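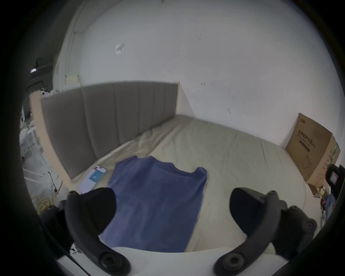

HERKELL, August

Laundry room tips: what a folding study can teach you about folding shirts

The Cekix group spent the summer on one household job, folding a short-sleeved t-shirt on a bed, to find out how the work should be shown to a machine so the machine can repeat it. People did the folding with hand-held grippers, two fingers and no thumb, and the recordings were used to train a robot arm called Onyeka. The write-up is mostly tables. The parts below are the ones that carry over to an ordinary bedroom and an ordinary basket of wash.

The result in short

The group trained Onyeka twice. The first time it learned from 1,000 folds done any way the person liked. The second time it learned from the same number of folds, all done in the same order and all starting from a shirt that had been smoothed out flat. Each version was then given 42 shirts it had not seen. The second version finished more of them, and most of its failures came on the first grab, when the fingers closed on the sheet along with the hem.

The group's own caution is that all the shirts were cotton, all were short-sleeved, and beds were the only surface used. Long sleeves are being done now under the name Jista and there are no results yet.

Lay the shirt out first

Put the shirt face down with the collar pointing away from you. Smooth from the middle out to the side seams, then down to the hem. Pull the sleeves straight out to the sides. A few slight creases are fine. What causes trouble is a doubled layer near the hem, so run a hand under it once.

In the study a shirt counted as ready when both sleeves were visible and the hem lay in a single line. Laying out took longer than the fold itself for nearly everyone.

The order that worked

1. Fold one side in toward the middle, from shoulder to hem.
2. Lay the sleeve back on itself so it stays inside the fold.
3. Do the same on the other side.
4. Bring the hem up to just below the collar.
5. Fold once more if the drawer is shallow, then turn the shirt over.

Going side, side, hem gave the fewest restarts. People who began with the hem had to handle twice the thickness on every fold after it, and the gripper pads slipped.

Pinch from the edge

With only two fingers, the best grab was a shallow one. Open wide, set one finger over the edge of the cloth and the other on the sheet next to it, press down a little and close. Grabbing deep in the middle of the shirt pulled up a tent and undid the smoothing. The same goes for bare hands, and for anyone who uses kitchen tongs or a reacher because of sore fingers. Rubber-tipped tongs do better than bare metal.

Mind the sheet

A fitted sheet that has come loose will lift with the shirt. Tuck the corners before starting. If the sheet still rides up, lay a bath towel under the shirt - the rougher surface holds still and the cotton slides over it.

Color matters less to a person than to a camera, but a dark shirt on a pale sheet is easier to line up for both. For white shirts use a dark towel.

You don't have to clear the room

One worry was that other things on and near the bed would confuse the robot. The group left bedrooms as people kept them, with boxes, cables and papers in view, and also ran a cleared set. Onyeka did slightly better in lived-in rooms after learning in lived-in rooms. For home use, clear a space as wide as the shirt with its sleeves out, plus a hand's width, and leave the rest.

Work in batches

Error rates went up after 10 shirts in a row, mostly skipped smoothing. Stop there, put the stack away and start again. Sort by size before the first fold so the stack comes out even.

Still open

Damp shirts, fleece and anything with a hood. The group tried 4 hoodies and left them out of the tables. Until there is something better, fold the hood flat down over the back first and then treat the rest as a shirt with thick sleeves.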